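Laundry Room & Linens board
Thread: rolled or folded in the basket? + basket size

ysh_gotholm
ok settle something for me. small laundry corner, front loader, gray floor, no counter to speak of. I stopped using the big plastic hamper for clean stuff and went to one low wicker basket that sits on the floor by the washer. towel rolled on the end, everything else folded flat and set in side by side so you can see each thing from the top. No stacking. my sister says its a waste of a basket and I should pile it up like a normal person. thoughts?? pic is the basket with a small load in it, white towel on the left, then black, then the red-orange one.

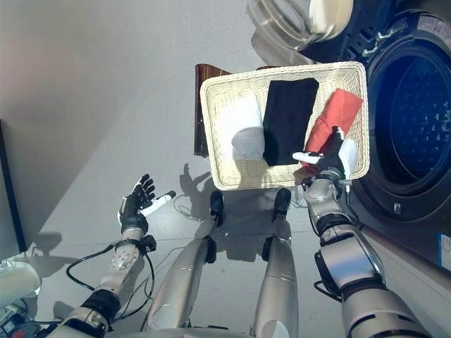
Replies

dot_greenwood
Side by side all the way. I stacked for years and every single time the shirt I wanted was at the bottom, pull it out, whole pile goes over. Rolled towel on the end is smart too, it acts like a bookend.

Only thing, wicker. Do you line it? Mine snagged a good knit and that was that.

ysh_gotholm
no liner. run a hand around the inside once in a while, if something catches I snip it. so far so good

igorbrabec
Disagree with both of you sorry. Side by side works for a tiny load. Try it with a family wash, you need 3 baskets and then where do you put them. I pile by person, one pile each, carry it up, done. The bookend thing is cute but a towel takes up a quarter of the space in a basket that size.

dot_greenwood
Igor you also iron your dish towels so

igorbrabec
They look better ironed

sabs_slanina
two different questions here imo. for carrying = stack it. for a basket that LIVES by the washer and you grab out of it, side by side wins easy. we did the second one in the Hulolden apartment, 70 inches of wall for everything and the basket slid half under a stool when we didn't need it. small white cloths went in the front corner bc those get used most.

also put the darks between the lights, makes it way easier to see where one thing ends. looks like you do that already

ysh_gotholm
yes!! didnt even do it on purpose the first time. there's a stool behind mine too, dark wood, the basket tucks up against it

indrek_st
Nobody mentioned the floor. I'd never set clean laundry on the floor, basket or no basket. Lint, detergent drips, whatever comes in on shoes. Wicker has holes in it. Get it up on the stool.

dot_greenwood
its a laundry corner not a parking lot

indrek_st
Mop yours and look at the water, then tell me.

ysh_gotholm
fair ish. I mop once a week. stool is too narrow I think, basket would hang over both ends and I'd knock it off by noon. The floor is the pale speckled kind up close, and yeah the speckle hides lint really well, which is great until it isnt.

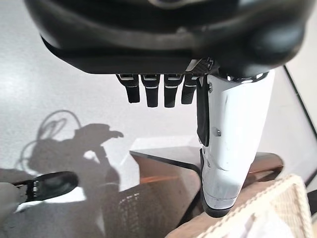
So maybe a mat. Charvát had a washable one for the price of lunch, could cut it down to fit. Or felt feet on the basket, my mom had those on hers and it kept the bottom off the ground a little. Anybody tried feet on wicker, does the glue hold?

sabs_slanina
glue no. tie them on with thread through the weave. mine lasted years

igorbrabec
Or buy a basket with legs. Dondmont has one, holds a full load, STACKED

ysh_gotholm
lol ok. how much

igorbrabec
60

dot_greenwood
60 dollars for legs, no thank you

indrek_st
I'd pay it. Rewashing a load costs you too, and the evening with it.

sabs_slanina
get the mat, do the thread thing, keep the towel on the end. Post back in december when it's all sweaters, I want to see side by side hold up then

ysh_gotholm
oh god sweaters. ok ordering the mat tonight, will measure first this time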